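# Kircombe match-day attendance and gate receipts

README for the Kircombe gate dataset, maintained by Celina Górecki. Please read the section on abandoned matches before you add anything up.

We use cookies to remember your settings and to see which pages are read. Accept all | Manage choices

## What is in it

One row for each home match played by the clubs in the Jeltdale league, with the number of people through the gate and the money taken. It covers first-team matches only. Reserve and youth fixtures were never recorded in a consistent way and have been left out.

The files are:

- `matches.csv` - one row per match
- `gates.csv` - one row per turnstile per match, where the club kept them apart
- `clubs.csv` - club codes, ground names and stated capacity
- `prices.csv` - admission prices by club and season
- `notes.txt` - anything that would not fit in a column

All files are UTF-8 with commas as separators. Money is in pounds and pence with no currency sign. Empty cells mean not known. A zero means zero, and there are real zeros in here, as explained under closed matches.

## Where the numbers come from

Most rows were typed in from the gate books that clubs filled in after each match. The book has a page per match, with a line for each turnstile: opening reading, closing reading, cash counted. The secretary signs at the foot. The league office at Umau holds the older books and let me work through them there. The later ones came as scans from the clubs.

Where a book is missing I used the printed league return, which gives a single total for the match and a single sum for receipts. These rows have `source` set to `return`. They can't be split by turnstile and do not appear in `gates.csv`.

A few rows come from the local paper. These have `source` set to `press` and should be treated as the weakest. Newspaper crowds tend to end in a nought. I would drop them for any work on receipts, as the receipts were almost never printed.

## Columns in matches.csv

`match_id` - club code, season and a running number. It does not change between releases.

`season` - the year the season ended.

`home`, `away` - club codes, see `clubs.csv`.

`month` - month of play. The exact date is left out because the books and the returns often disagree by a day or two after a postponement, and I didn't want to pick.

`kick_off` - time as printed, 24-hour clock.

`att_paid` - people who paid at the gate.

`att_season` - season ticket holders counted in. Many clubs did not count them and the cell is then empty.

`att_total` - the total as the club wrote it down. I have not corrected it. In some rows it isn't the sum of the two columns before it.

`receipts` - money taken at the gate, before the away club's share and before any league levy.

`share_away` - paid to the visiting club, cup matches only.

`status` - `played`, `abandoned`, `closed` or `void`.

`source` - `book`, `return` or `press`.

`flag` - a number from the list in `notes.txt`, empty for most rows.

## Closed matches

Matches played with the ground shut to the public have `status` set to `closed`. Attendance is 0 and receipts are 0.00. Club officials, stewards and press were present at these but they are not attendance in the sense used here.

Season ticket holders were sometimes refunded for a closed match and sometimes offered a seat at a later one. The refund is not taken off `receipts` anywhere, as it came out of a different account at most clubs. If you want the true cost of a closed match to a club you will need its annual accounts as well, and the bar and food takings, which this dataset does not have. Sikder Road is the one ground where the bar book survived. I have it but have not typed it up.

## Abandoned matches

If a match was abandoned and replayed, there are two rows. The first has the crowd on the day and what they paid. The second has the crowd at the replay. Some clubs let people back in on the old ticket, so the second row can show a decent crowd and very little money. Don't average receipts per head across these without looking at `status` first.

## Known problems

- Children's admission was written in the adult column for one season at two clubs. Flag 7.
- At one ground the turnstile by the railway end stuck on wet days and the steward added a guess in pencil. I typed the inked number.
- Prices are given as the standard adult price. Concessions varied by match and were seldom noted.
- Capacity in `clubs.csv` is the figure the club gave. It is not a safety certificate figure. Where a club gave two figures I kept the lower one.
- Cup matches moved to a bigger ground are listed under the club drawn at home, with the real ground in `notes.txt`.

## Checks

I retyped 80 pages from scratch without looking at the first version and compared them. The mistakes were nearly all in the pence. Two were swapped club codes, and after that I went through every row for those clubs again.

There is also a small script, `check.py`, which lists rows where receipts divided by paid attendance comes out higher than the adult price. 50 rows fail at the moment. I have looked at each one and believe the book says what I typed, so they stay in. Stand transfers explain many of them.

The remaining books go between Umau and me by post, a few at a time. If your club still has some, please write first, then pack them flat in a stiff box with padding on the side that isn't full.
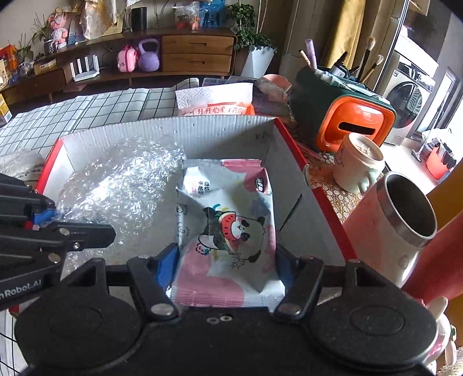 ## Using the data

You may use it for anything, including paid work, as long as you say where it came from. "Kircombe gate dataset, C. Górecki" is enough. Please also give the release number, as totals do shift a little when a missing book turns up and replaces a return.

To load it in Python:

 import pandas as pd
 m = pd.read_csv("matches.csv", dtype={"match_id": str})
 m = m[m["status"] == "played"]

Excel will try to turn some of the match ids into dates. Import them as text.

## Changes

Release 4 - added the last of the Jeltdale Town books, replacing 70 rows that had come from returns. Added `kick_off`.

Release 3 - split `att_total` into paid and season where the book allowed it. Fixed the swapped club codes.

Release 2 - added `prices.csv`.

Release 1 - first version, `matches.csv` and `clubs.csv` only.

The next release is planned for March and should have the midweek cup replays, which are in a separate set of books with a different layout - no opening readings, only totals.

## Corrections

Send the match id, the column, what you think it should say and where you saw it. A photo of the programme or the cutting helps. I can't change a row on memory alone but I will put it in `notes.txt`.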